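Beca Kemeys
May 11, 2024

Thread on moving two kids into one bedroom. We did it in April and a few people asked how it went, so I'm putting it all in one place.

Background first. Our apartment has two bedrooms. My son was in the small one and my daughter was still in with us. She's almost 3. He's 7. We had been putting it off because he goes to bed later than she does and he likes to read with the light on.

The room is small. One window, one closet, a radiator under the window that you can't put anything in front of. That left two walls that could take a bed, and one of them has the door swinging into it.

I looked at bunk beds for a long time. Decided against it. She climbs everything and the ceiling is low enough that he would have been bumping his head within a year. If your ceilings are high and your youngest is older, ignore me.

What we ended up with: his old twin bed on the long wall, and a shorter toddler bed at a right angle to it, heads at opposite ends. My sister Lemlem Lemma (in-law, but I don't bother with the in-law part) passed the toddler bed down to us. It needed new slats. Everything else on it was fine.

Slats, if you ever need them: measure the inside of the side rails and not the mattress. I measured the mattress. I had to take the whole set back and the second trip cost me a morning.

Sleep. This is what everyone wants to know. The first three nights were bad. She talked to him until after nine and he got upset because he had school. The fourth night she fell asleep while he was brushing his teeth and it got easier from there.

We now put her down first and he comes in 54 minutes later. Yes, that's an odd number. His audiobook chapter runs out at that point and he stopped arguing once we tied it to the chapter.

He reads in our bed until then. I was against this and my husband was for it. He was right, it's fine. He does leave crackers. 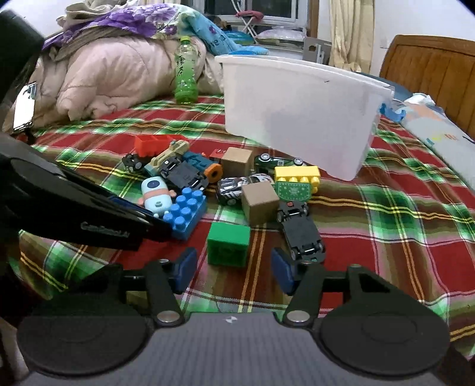

Storage took longer to sort out than sleep did. There were two sets of everything and one closet. We went through it all on a rainy weekend and I made three piles: stays in the room, goes to the living room, goes away for a while.

The "goes away" pile went up on the top shelf of the hall closet. I meant to swap things out every month. I have done it once. When I did, they treated the old stuff like it was new, so I do recommend it if you are more organized than I am.

Rule we settled on: anything with small parts lives up high on his side and comes down when she's napping or when one of us is in there. He took this well because it meant he got a shelf she can't reach. He has asked for a second one.

I bought under-bed drawers for the twin. Look for ones with wheels on all four corners. The first pair I tried only had wheels at the back and you had to lift the front to pull it out, and he couldn't manage that when it was full.

Clothes: hers in the dresser, his in the closet. I tried giving each of them half of both and it fell apart in a week. Now when I'm putting laundry away in the dark I know where I'm going.

Light. He wanted a reading lamp, she wanted it pitch black one night and every light on the next. We got him a clip-on with a bendy neck that points at the wall. For her there's a plug-in night light by the door. It's orange. The white one we had before was too bright for a room that size.

Noise. We already had a fan going in there and we kept it. I didn't buy a sound machine. If one of them coughs the other one sleeps through it. If one of them drops a book, everybody is up, including us.

Mornings are the part I didn't plan for. She wakes up early and used to come get me. Now she gets him. He was good about it for two weeks and then he wasn't. We've told her to come to our door first. It works on some days.

Things I'd do differently. I would have painted before moving the furniture. It's still the color it was when we moved in, and I'm not emptying that room again this year.

I would also have let him pick his wall. I picked it for him because of the outlet. He wanted the window side. An extension cord along the baseboard would have solved it and we may still switch.

Someone asked about cost. The toddler bed was free. Slats, drawers, lamp, night light and a mattress cover were the only things I bought new. The mattress cover was the one I'd call necessary. She's in the middle of potty training and I'm not going to say more than that.

Kerttu Lehtinen asked what happens when one of them is sick. It has happened once so far. She had a fever and came in with us, and he kept the room. I set up a folded quilt on our floor and she ended up in the middle of our bed anyway.

Prasetyo Harahap asked whether they fight more now. A little more before dinner, less the rest of the day. Mostly it's about who gets to close the curtain. They take turns, and I wrote the turns on the calendar after the third argument about whose day it was.

For friends coming over: he can have someone in the room with the door shut for an hour on weekends and she stays out with us. I'd set this up early if you have a big age gap. He brought it up himself before I'd thought about it.

Our old room setup has a crib-shaped space in it now. I put a chair there. It has laundry on it.

That's most of it. I'll add to this when we've had a full summer with the windows open. If you've done this with a bigger age gap than ours, tell me what you did about bedtime once the older one hit ten or so. I'd like to know what's coming.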